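Speaker notes - Old tips, new metal
Bisthorpe evening talk, 9 August 2021

Slide 1. Welcome, and thanks for coming in on such a sticky evening. Start with the piece of slag. Pass it along the front row and let people feel the weight of it before saying a word. Ask for guesses. Most people say iron!

Slide 2. What a tailings heap is. Miners crushed the rock, took out the metal they wanted and piled up the rest. At Trostondale they were after lead, and anything else in the vein went over the side of the hill. That includes zinc, which was a nuisance to them and is worth having to us. I love this bit - you are looking at a hillside that has already been dug up, hauled and crushed at someone else's expense.

Slide 3. The sampling. We put 130 shallow holes into the heap in May, working along a grid, and bagged 828 samples. Mention the midges. Say plainly that the top layer is poorer than what lies under it, as rain has been carrying zinc downwards for generations. Pause here for the cross-section and give people time to find the orange band. 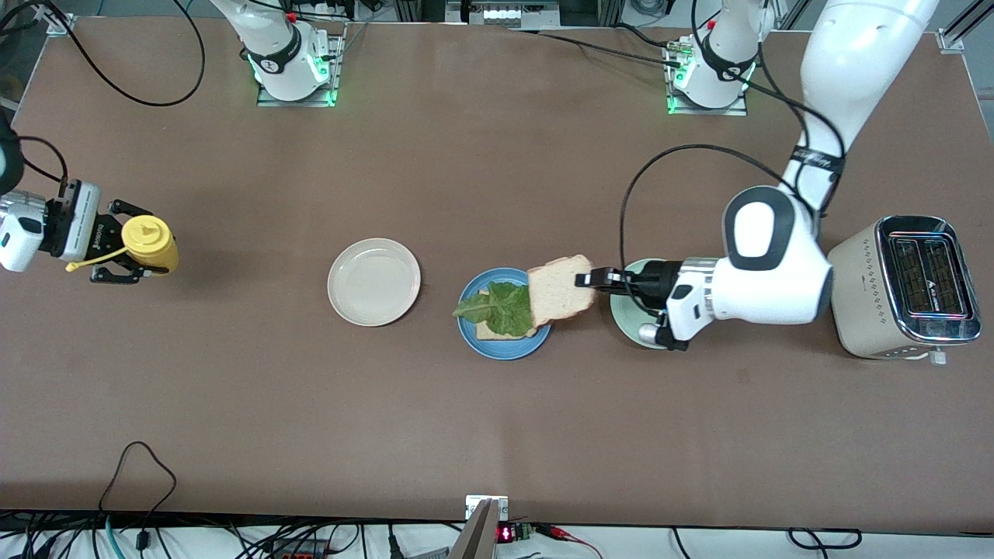
Slide 4. How you get the zinc out of fine waste. The method is flotation, and it is lovely to watch. You stir the ground rock into water, add a little of a chemical that makes the zinc mineral shy of water, and blow air through. The bubbles pick up the mineral and carry it to the top as froth. Dosing matters hugely, and too much is as bad as too little. Think of a squeeze bottle like the yellow one lying on its side in that gripper: a gentle press gives you a drop, a hard one gives you a puddle, and a puddle in the cell means froth full of plain sand. Hold up the jar of froth if it has survived the car.

Slide 5. Paisan and Colau. Two heaps, same method, very different results. Paisan is coarse and clean and the froth comes up beautifully. Colau is full of clay, which coats everything and eats the chemical. More than 12 test runs on Colau so far and we are still learning. Don't rush this slide, it always gets the best questions.

Slide 6. What is left afterwards. Be straight about it: most of the heap is still there when you finish. It has less metal in it, so the stream below should have an easier time, but it needs a proper cover and grass. Show the planting plan. Water testing carries on at 2 points downstream.

Questions. Likely ones: lorries on the lane, dust, the old engine house (it stays). Have the map open ready. Collect the slag back in!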